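PRAMTON HOUSE - ROOMS AND FURNISHINGS MEETING
Minutes, 8 October 2005

Chair: Valquíria Portela
Also represented: Housekeeping, Maintenance, Front Office, Purchasing
Apologies: Allholm (furniture supplier)

1. Minutes of the previous meeting
Accepted with one correction. Item 4 should read "desk lamps", not "desk clamps".

2. Bedside tables
Maintenance reported on the round tables delivered by Allholm in June. The order was for 96 units, all now placed. The tops are light oak in color and match the existing headboards closely enough. Eight units have been reported for stiff drawers. Maintenance has adjusted the slides on five of these; three are waiting for replacement rails.

Housekeeping asked whether drawers should be pulled out during the daily clean or only at checkout. Agreed: at checkout, and on request. Staff are to draw them out by the front and not by the side panel.

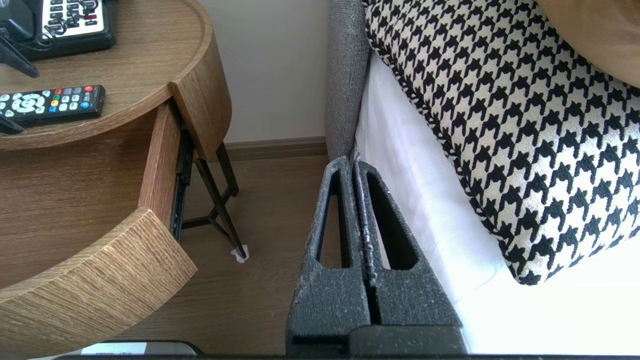

Purchasing has asked Allholm for a price on spare slides, sold in pairs. No answer to date. The order number to quote is 979.

3. Telephone and remote control
Front Office raised the lack of a fixed place for the two items. Guests in the Lins wing have called the desk to say the remote was missing when it was in the drawer. Housekeeping noted that practice differs from floor to floor.

Two options were discussed:
Option A - telephone and remote both on the tabletop.
Option B - telephone on the tabletop, remote on the level below.

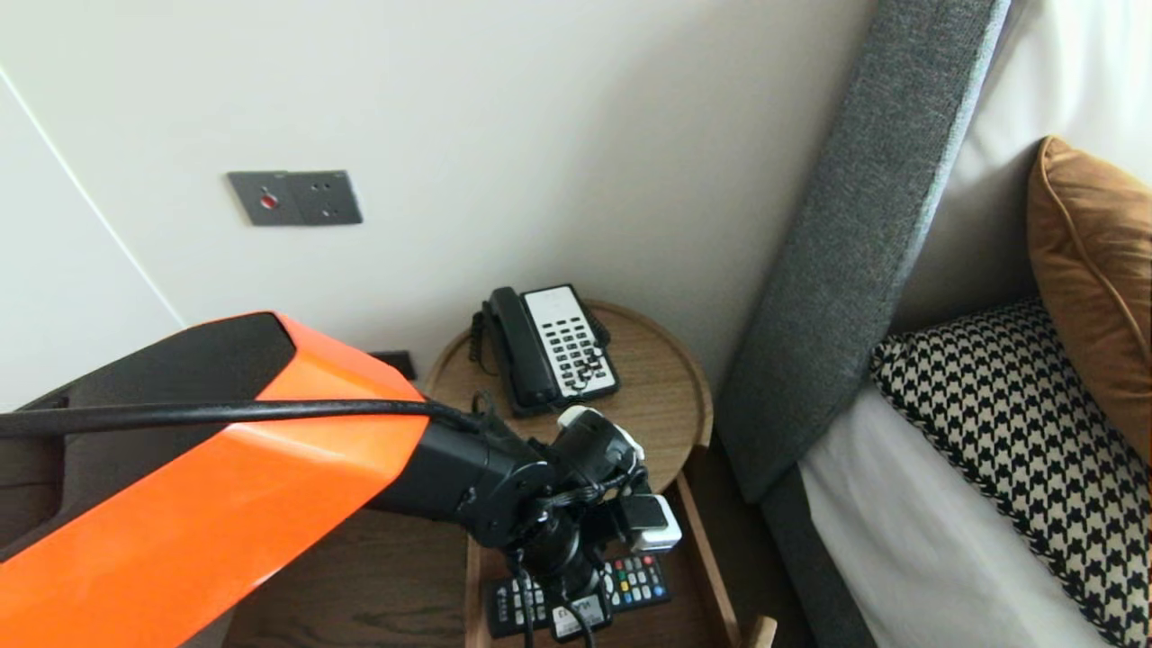
Item 3, option B: corded telephone on top, remote control below.

Maintenance prefers option B as it leaves more of the top free. Front Office prefers option A on grounds of visibility. The chair asked for a trial of option B in the Lins wing before a decision is made. Coiled cords are to be kept clear of the drawer in either case.

4. Surface care
The Zastau polish leaves a film on the tabletops. Use to stop once the open bottles are finished. A damp cloth followed by a dry cloth is sufficient. Remotes to be wiped at every checkout - cloth only, no spray on the buttons.

5. Actions
Purchasing: follow up with Allholm on slide prices.
Maintenance: complete the three outstanding drawers.
Housekeeping: brief floor staff on items 2 and 4.
Front Office: log calls about remotes from the Lins wing during the trial.

6. Other business
Room 65 remains out of service for carpet work. The bedside table from that room is in the linen store and is not to be moved to another room.

Minutes taken by Front Office.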